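Print this page | E-mail this page

Bring Back the Long Library Loan

Thursday, March 28, 2024

The Astodstead public library cut its standard loan from 27 days to 9 last fall. The reason given was that popular books were sitting in people's houses while others waited. I understand the complaint. I have waited for books too. But the new rule applies to everything on the shelves, and most of what is on the shelves has no waiting list at all.

A short loan works for a thriller. You read it over a weekend and take it back. It does not work for a history of the railroads, or a book on pruning fruit trees that you need open beside you through a whole season. I borrowed one of those last May and used it until the last day I was allowed. Under the present rule I would have had to renew it twice, and only two renewals are permitted.

The library says renewals are easy because they can be done through Vumo, the account system it now uses. For people who are online all day, that is true. My neighbor is past 70 and does not own a computer. She used to take out four or five books at once and bring them back when she came in to see the dentist. Now she takes one, or none. It is hard to see how that helps anyone.

Then there is the matter of getting there. The branch at Nalargate closed its evening hours, so people who work days have Saturday and nothing else. A nine-day loan and a Saturday-only reader do not fit together. Miss one Saturday and the book is late. 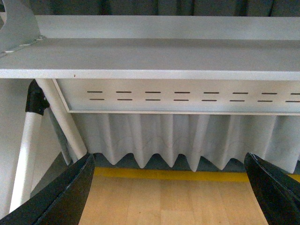
What Would Work Better

The fix is simple enough. Keep the short loan for any title with a waiting list. When the list is gone, the long loan comes back. The Pešek system, which the library had before Vumo, could mark individual titles this way, and I would be surprised if the new one could not.

I would also like to see the count of how many books really had people waiting last year. The library owns far more than 1000 nonfiction titles. If the trouble came from a few dozen new novels, then the rest of the collection is being managed for the sake of those few dozen.

A public library has to serve slow readers as well as fast ones. Some of us read a chapter at night and fall asleep over it. We pay the same taxes, and the books we want were mostly standing on the shelf anyway.

E-mail this page to a friend | Printer-friendly version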